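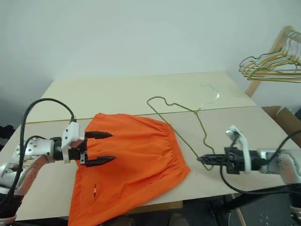 # Setting up a local radio buy when you've never done one

Quick version, writing this between calls. It's for one store or a small chain, one market, spots of 30 seconds. Bigger than that, get a buyer.

## Before you call a station

Write down:

- the towns your customers drive in from
- what you're selling and when the offer ends
- total you can spend, production included
- the name of whoever signs off on the script (one person, please)

Skip "everyone 18 to 64." Reps hear that all day and will sell you whatever's left over.

## Ask for the right things

Email 3 stations, same email to each. Ask for rates by daypart, a coverage map, and what they charge to produce a spot. Ask if the rate is fixed or if you can get bumped. Bumped means a bigger advertiser pays more and your 7:40 a.m. spot runs some other time. Cheap rates are nearly always bumpable. Fine for a brand spot, bad for a Monday sale.

Get it in writing. We had a verbal deal for Surmont once and spent most of July arguing over make-goods.

## Build the schedule

Pick fewer days and load them up. Spreading a small budget thin over a whole month is the usual mistake and I've made it too.

1. Choose 2 dayparts. Morning drive plus midday is a decent start.
2. Put the spots on the days right before people shop with you.
3. Run 6 weeks if you can afford it. If not, run every other week, same weight.
4. Hold back a bit of budget. Stations call with unsold time, sometimes at a silly price.

## Write the spot

Aim for 70 words. Read it out loud with a timer. Everybody writes too long, then the announcer races through it and you can't make out the address.

Store name early, then again at the end. One offer. No phone number unless it's really easy, people are driving. A landmark beats a street number ("across from the post office").

Arlindo Frota cut the Jarero script in half for me and it was better in every way. Find someone who'll do that to yours.

## Tracking

Don't expect clean numbers. What works ok:

- a phrase customers say at the counter, different for each station
- a short web address you use no place else
- a tally sheet by the register, if the staff will realy fill it in

Note your normal weekly sales first or you'll have nothing to compare with. Khunthong forgot, so did I, so we were guessing.

## When the invoice comes

Ask for the affidavit with run times. Check it against your order line by line. Missed spots should be made good in the same daypart, not at 2 a.m. Traian Barbu at Restel keeps a spreadsheet for this and I'm told he'll share it, will link when I get teh file.

Cancellation terms vary. Read them before you sign, and put the notice date on your calendar the same day.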